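The Long Way Around to a Decent Loaf of Bread
6 min read

I have been putting off writing about bread in this newsletter for the better part of two years, mostly out of cowardice. Those of you who bake have opinions, and those of you who don't bake have a bakery, and you are loyal to it the way other people are loyal to a ball club. 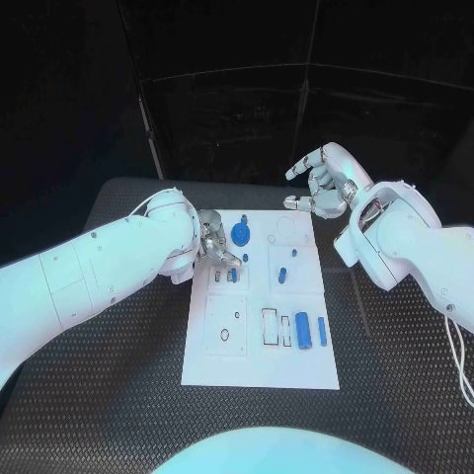

But the letters keep coming (one of you has asked every single winter, and you know who you are), and April seems like a good time for it. The kitchen is warming up, the dough is moving again after months of sulking, and I have finally stopped changing my recipe every weekend, so let me tell you how I got here and what I would do if I were starting over.

I started, as a lot of people do, with a jar. A neighbor back in Kornden gave me a few spoonfuls of her starter wrapped in a dish towel, along with a page of instructions in pencil that I lost before I got home. For the first month I fed it whenever I remembered, which meant three times one day and then not at all until the weekend. It smelled like nail polish remover. The bread that came out of it was flat and gray and so sour that my family ate it with jam out of pity, a thick layer of jam, and then politely asked if we had any crackers.

What fixed it was boring. I picked a time, 9 in the evening, after the dishes, and I fed it then and only then, the same amount every night. Within a couple of weeks it was doubling by breakfast. If you have a starter that seems weak, please try this before you go out and buy special flour or a heated box for it. Keep a spoonful, throw the rest in pancakes, add equal weights of flour and water, stir, put the lid on loosely and go to bed. When you're going to be away, put it in the refrigerator. Mine has sat in there for most of a month and come back after a few feedings, grumpy but alive.

Now, flour. When we moved to Udwood I was spoiled, as there is still a working mill on the creek road and you can buy flour there in paper sacks with the date stamped on the bottom. I went a little wild. I bought rye and spelt and something they called Prado, a hard red wheat that the mill grinds coarse, and I put all of them in the same loaf. It was like eating a doormat! I have since calmed down. My everyday bread is mostly plain white bread flour from the grocery store with a good scoop of the Prado stirred in for flavor, and I honestly can't tell you that a loaf made with all grocery store flour is any worse. It's a little paler and a little milder. Children like it better.

I do want to put in a word for weighing things. I resisted this for years. My grandmother measured flour with a teacup that had lost its handle, and her bread was wonderful, and I felt that a scale was somehow an insult to her memory. Then one rainy afternoon I measured out the same cup of flour several times and weighed each one, just to see, and they were so far apart that I sat down. My grandmother, of course, had made bread nearly every day for fifty years and could feel when the dough was right. I make it twice a week and I was thinking about my taxes. I got the scale.

So, the loaf. Some time in the late afternoon I mix 741 grams of flour (the strange number comes from the size of my pot, and I have never bothered to round it off) with enough lukewarm water to make a shaggy, sticky mess, and then I leave it alone for half an hour while I start supper. Then in goes a big spoonful of lively starter and 15 grams of salt, and I squeeze it all through my fingers until I can't feel the salt anymore. It will feel too wet. Every person I have taught to make this has reached for more flour at this point, and I have had to gently move the bag to the other end of the counter.

Over the next couple of hours, whenever I walk through the kitchen, I wet my hand, reach under one side of the dough, pull it up and fold it over the top. I go around the bowl like that and then walk off again. There's no schedule. The books will give you one, down to the minute, and I followed it faithfully for a year and felt like a night nurse. Four rounds of folding is plenty, and I have made perfectly nice bread with two, on evenings when there was something good on television.

After that it rests until it looks puffy and a bit wobbly when you shake the bowl. I can't give you a time for this, and I'm sorry, I know that's the part everyone wants. In my kitchen in January it can take until midnight and beyond, and in July it can be ready before we've finished eating. Look for bubbles at the edge of the bowl and a slightly domed top. If you are tired and it isn't ready, put the bowl in the refrigerator, go to sleep and carry on in the morning. The refrigerator has rescued more of my loaves than any technique.

Shaping used to frighten me. I watched people do it with a flick of a scraper and they'd have a tight little ball like a balloon, and mine slumped across the counter and stuck to my sleeve. These days I flour the counter lightly, tip the dough out, fold the sides in like a letter, roll it up, and put it seam side up in a bowl lined with a floured towel. Then it goes in the refrigerator overnight. Cold dough holds its shape, it's easy to slash, and you get to bake first thing in the morning in your bathrobe, with the house smelling the way a house ought to smell.

I bake in a heavy pot with a lid. My pot is an old Letorine, dark green, with a chip out of the rim, and it came from a church sale with somebody's masking tape still on the bottom. Any heavy pot will do as long as the lid and the knob can stand the heat, so do check the knob. I heat it in the oven at 450 for a good half hour, lower the dough in on a sheet of parchment, cut one long slash in the top, and bake it covered for 25 minutes and then uncovered until it is darker than I'm comfortable with. I mean that. Pale bread is the commonest trouble I see. If you have a thermometer, the middle should be at 202 degrees or a little higher. If you don't, give it another five minutes.

Then you have to wait, which I'm bad at. An hour at the very least, two if you can stand it. Cut too early, the inside is gummy and you'll think you did something wrong. My compromise is to bake two loaves on days when there are people in the house, and let them tear into one with the butter while the other sits on the windowsill in peace.

A few of you wrote after the last issue asking about keeping bread. I keep mine cut side down on the board with nothing over it the first day, and in a cloth bag after that. By the third day it's toast, and by the fifth it's crumbs or soup or bread pudding. It freezes very well sliced, and I've come to think a freezer with half a loaf in it is a kind of savings account. Please don't put it in the refrigerator, where it goes stale faster than it would on the counter.

And if the loaf comes out badly, eat it anyway. I have kept a little notebook beside the flour bin since we moved here, one line per bake, and I looked back through it last night while the dough was resting. There are 156 loaves in it. Some of the lines just say "flat" or "salt?" and one says "dropped." Six of them have a star. The loaves without stars all got eaten too, apart from the one I dropped, and the dog was pleased to see to that.

Next month I'd like to get to crackers made with leftover starter, the thin kind with seeds on top, if I can get them to stop burning at the corners. If you have a way of doing it, write and tell me – I answer everything, slowly.

Questions, recipes and corrections: just reply to this newsletter. © The Udwood Kitchen Letter. All rights reserved. Back to top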